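Peel-and-stick, part two: was it worth it?

People keep telling me terrazzo is back. My grandmother's building in Greldale had terrazzo in the stairwell, the real kind, poured and ground down by men with bad knees, and I don't remember anyone calling it a trend. Now it comes on a roll. You can have it on your shower curtain, your phone case and, as of March, the inside of the little alcove off my hallway.

I said in the last post that I didn't believe in this stuff. I still mostly don't. But I had an ugly nook with painted walls that had been touched up in four different whites, and I had a roll of confetti-pattern covering from Esance that Jaruwan Phromma gave me after she changed her mind about her bathroom. Free is a strong argument. I bought the marble-look sheet for the floor myself, so I can't blame her for that.

The instructions claim the whole thing goes up in an afternoon. I'd like to meet the person who timed that. The back wall alone took me from lunch until it was too dark to see the edges, and I did the left one the next morning with a sore thumb. The leaflet tells you to peel back 10 inches at a time and smooth from the middle out. Fine. It does not tell you what to do when the backing paper tears in a thin strip and keeps tearing, all the way down, like a bad orange.

Then there's the pattern matching. With a busy print like this one the seller will tell you that matching doesn't matter, the eye won't catch it. My eye catches it. If a big mustard blob runs into a corner and stops dead, I see it every time I walk past with the laundry. I laid the pieces out on the bedroom floor first and shuffled them until I could live with the result, and I'd do that again even though it added an hour.

The corner was what worried me most. Walls are never straight, and wrapping one long piece around the inside angle is asking for a bubble that comes back every time the heat goes on. I cut both sides short and put a metal trim strip up the join, with a thin edge strip along the bottom where the wall meets the floor. The trim was the only part of this I paid full price for, and it's the part I'd defend in an argument.

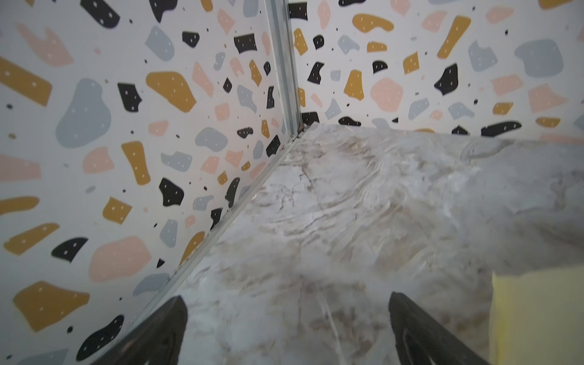 Hyun-seo Han wrote to me after the first post to say the trim is a cheat, and that a patient person with a fresh blade can get two pieces to meet in a corner with no metal at all. Maybe so. Hyun-seo also thinks silver strips collect dirt along the edges and that I'll be in there with a toothpick by summer.

I'll give her the dirt. There's already a brownish speck down at the foot of the corner, and the floor strip has small dark marks along it. I haven't gone at them properly yet. The strip seems like the kind of thing that shows everything, and if you're someone who wipes baseboards for pleasure you may love it. I'm not that person.

As for the look, I've gone back and forth. The mustard is stronger than I expected from the roll. The pink and the pale blue-gray calm it down a bit, and the black pieces with their little white dots are my favorite, which surprised me. Next to the marble pattern underfoot it's a lot - two fake stones having a conversation. Lucero Castaño came over, looked at it for a good long while and asked if I was planning to keep a door on it.

Would I do a whole room? No. I've seen the Tremuvau ads with the kitchen done wall to wall and I don't believe a human being eats breakfast in there. In a space this small you get the color in passing and then you're out again, and that's about the dose I can handle.

What I can't tell you is how long it'll last. The box says up to 10 years. Boxes say all kinds of things. I'll check the top edges when the weather turns humid and report back, including if I turn out to be wrong, which has happened.

Chang-ho Cheon asked what I used to cut it. A plain snap-off knife and a metal ruler, with a new blade far more often than felt reasonable. The special cutting tool sold next to the rolls stayed in the store.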